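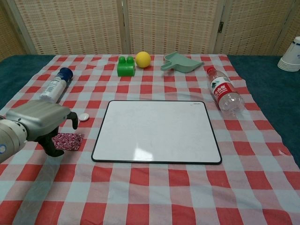

Whiteboard on a checkered tablecloth.

Home News Lectures Archive Support Contact

Feria Lecture Archive: captions and quote links drift out of sync with audio

May
By Azucena Escobedo

Print | E-mail

Status: Closed, with one follow-up item open
Component: Lecture archive, audio player, transcript service
Severity: Medium
Reported by: Farah Ismail, journalism department
Assigned to: Azucena Escobedo, web support

Summary

Captions on the spring Feria lecture, recorded in Kusuma Hall, fall behind the audio in the archive player. The longer the recording plays, the worse the offset gets. Links that open the player at a quoted passage also land in the wrong place. The student paper used several of those links in its coverage of the talk, so readers who click through to check a quote hear a different sentence.

Report as received

"The talk was on covering the statehouse during a budget session. Our story quotes the speaker on open records requests and again on anonymous sources. Both quotes are linked to the archive. The first link is close enough that I didn't notice a problem. The second one starts well after the quote. A reader wrote in to say the quote isn't in the recording. It is, but you have to drag back to find it. The captions on screen are wrong in the same way. Please don't take the page down, two classes are using it this week."

Environment

The archive page is built in Favari. Audio and captions are served from the Kaltetti account. Favari stores a title, a summary, the speaker biography and a pointer to the media item. It does not store the audio. Quote links are made in Favari by highlighting a line of transcript, which copies the start time of the matching caption cue into the URL.

Log

9:15 a.m. Opened the page in two browsers on a desktop and one on a phone. Same result on all of them. Not a browser problem.

9:30 a.m. Measured the offset against the opening remarks. The welcome from the department is in sync. At the 10 minute mark the captions trail the audio by four seconds. Past the midpoint of the lecture the gap is large enough that a caption belongs to a different paragraph of the talk. The growth is not even. It jumps at certain points and holds steady between them.

A steady drift would have suggested a sample rate mismatch. A drift that moves in steps suggested that pieces of audio were missing.

9:50 a.m. Checked the quote link URLs. The times in them match the caption cues exactly. Favari is copying what it is given. Ruled out the link tool.

10:20 a.m. Downloaded the caption file and the published audio from Kaltetti. The last caption cue ends later than the audio does. The caption file therefore describes a longer recording than the one on the page.

10:40 a.m. Asked Farah Ismail whether anyone had edited the lecture after it was recorded. She said no. The full talk and the question period were uploaded as one file by the student crew, straight off the recorder in the hall. She still had the original and sent it over.

11:05 a.m. Compared the original with the published version. The original is longer. Lined up both waveforms. The missing audio is all silence or near silence: the pause before the speaker reaches the podium, gaps while the hall microphone is passed during questions, and several long breaths in the talk itself. No spoken words are missing. I listened to each join in the question period to be sure of that, because the department treats the recording as the record of what was said.

11:30 a.m. Found the cause in the Kaltetti account settings. An audio cleanup profile is applied to new uploads, and the profile has "shorten silence" turned on. The transcript job runs on the upload as it arrives. The cleanup job runs afterward and replaces the published audio. Nothing recalculates the caption times. Each shortened pause pushes the rest of the captions later by the amount removed, which accounts for the steps. 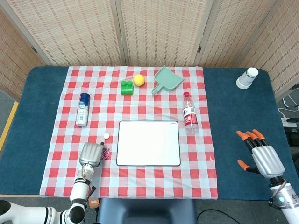
1:10 p.m. Checked who turned the option on. The account history shows the profile was changed when the department began posting the student podcast, which is scripted and has no captions. The lecture archive and the podcast share one upload folder, so the lectures picked up the same profile. Nothing in the Favari upload screen shows which profile is in use.

1:25 p.m. Went through the archive for other items uploaded after the change. Four recordings are affected, including the one reported. The others are a panel on local election coverage, a workshop on reading a city budget and a talk on court reporting. Lectures uploaded before the change are in sync from start to finish.

1:45 p.m. Considered two repairs.

Option A: keep the shortened audio and rerun the transcript against it. The times would then match, but a new machine transcript would discard the corrections already made by hand. These files hold up to 300 corrected cues each, mostly names of legislators, agencies and bills. It would also break every existing quote link.

Option B: put the original audio back and keep the corrected captions. Existing quote links would begin working again with no edits, as they were made from cue times that match the original.

Chose option B. Farah Ismail agreed by phone and asked that the published file be the uncut recording in any case.

2:15 p.m. Created a second upload folder in Kaltetti named for the lecture archive. Assigned a profile with level adjustment on and silence shortening off. Left the podcast folder as it was.

2:30 p.m. Replaced the audio on the reported lecture using "replace media, keep captions." Do not use "upload new version" for this. It starts a new transcript job and overwrites the caption file without asking. I exported all the caption files before starting.

2:50 p.m. Tested. The page still played the shortened audio. Item ID and pointer were correct. The player was serving a cached copy. Cleared the media cache in Kaltetti, then the page cache in Favari. Clearing only the second one has no effect.

3:05 p.m. Retested. Captions line up at the opening, at the 10 minute mark and in the last exchange of the question period. Both quote links from the student paper's story open at the start of the quoted sentence.

3:40 p.m. Repeated the replacement on the election panel and the court reporting talk. Both good.

4:00 p.m. The budget workshop original was not in the shared drive. Farah Ismail located it on the recorder card.

4:35 p.m. Workshop replaced and tested. One caption near the end runs over the next speaker, but it does the same thing against the original, so it is a cue length error and unrelated to this ticket. Corrected by hand.

Reporter confirmation

"Both links work. I answered the reader and sent the corrected page. We didn't run a correction, since the quote itself was accurate, but I added a line under the story saying the link had been repaired."

Instructions for lecture uploads

Upload to the lecture archive folder only. Before making any quote links, play the last caption in the file and confirm that it matches what is heard. If it does not match, stop and open a ticket. Quote links made against bad times will have to be made again.

Keep the original recording until the captions have been checked. The copy in Kaltetti is not a backup — once a cleanup job has run, the account keeps only the processed file.

Anyone quoting from a lecture in print should check the quote against the audio and not the caption text. Captions for the question period are often weak where the person asking was away from the microphone.

Open item

Favari should show the active processing profile on the upload screen. Request sent to the Favari site administrator. No date given. Until then the folder name is the only indication.

Ticket closed by A. Escobedo. Follow-up assigned to web support.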